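4 Setting Up the Lawn Seating Area

Applies to: Metetti Amphitheater, concert season configuration. Read section 3 (Stage and Sound Check) before starting. Revised September 5, 2021.

4.1 Before you start

You need the site plan, the Berhe wristband scanners, and the gate radio set to channel 2. The lawn holds 1627 people with the center aisle open. If the front-of-stage barrier is moved out for a larger act, the limit drops to 1095. The limit for the night is printed on the show sheet and is not changed at the gate.

Note: For seated shows, skip to section 5. Lawn tickets are not sold for those dates.

4.2 Laying out the aisles

1. Find the painted marker at the base of the sound booth. All aisle lines are measured from this point.

2. Run the first line from the marker to the top gate. Keep it tight and flat on the grass.

3. Run the two side lines from the booth corners to the restroom path. Do not cross the cable trench.

4. Peg each line at both ends, then at every bend. Push the pegs in until the heads are level with the soil.

5. Walk each aisle from bottom to top. An aisle must be wide enough for a wheelchair and a person walking next to it.

CAUTION: The sprinkler heads along the east side are shallow. Peg only inside the white dots. A broken head will flood the lower third of the lawn and the show may have to be moved.

Blankets may be put down from the time the gates open. They must stay inside the aisle lines. Low chairs go behind the booth; chairs with a seat above knee height go along the back fence. 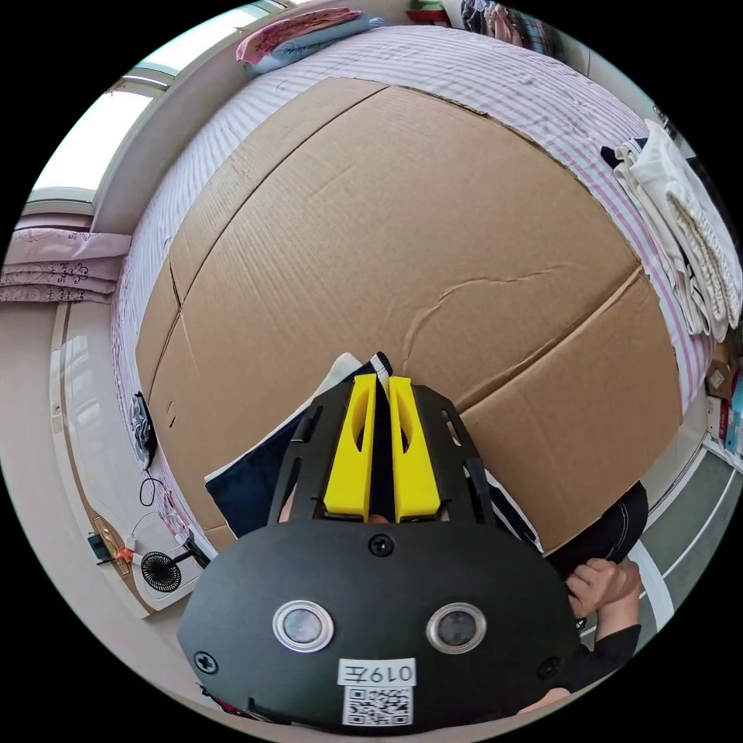 Tents, umbrellas and inflatable furniture are not allowed anywhere on the lawn. Guests who bring them are sent to the bag check at the top gate, where the items are tagged and held until the end of the show.

4.3 Setting the scanners

1. Turn on each scanner and wait for the green light.

2. Select LAWN from the Semik ticket menu. Do not select GENERAL - it accepts reserved seats and throws off the count.

3. Enter the limit from the show sheet.

4. Set the first warning at 500 places remaining.

5. Scan the test wristband. The screen shows TEST OK and the count does not change.

6. Repeat for the other gate.

If the count changes during the test, the scanner is in live mode. Clear it, turn it off and start again from step 1.

Note: Scanners at both gates share one count. If the link drops, close the lower gate and send all guests to the top gate until it comes back.

4.4 Opening and closing

The lawn is opened by the front-of-house lead after the sound check ends. On multi-act bills, this is the sound check for the headliner. The opener may still be loading in.

Close the lawn when the scanner shows FULL. Guests may leave and return with a wristband, so keep one lane open for re-entry.

For changes to the layout, contact Kalkidan Sisay (site). For scanner faults, contact Desta Kahsay (box office).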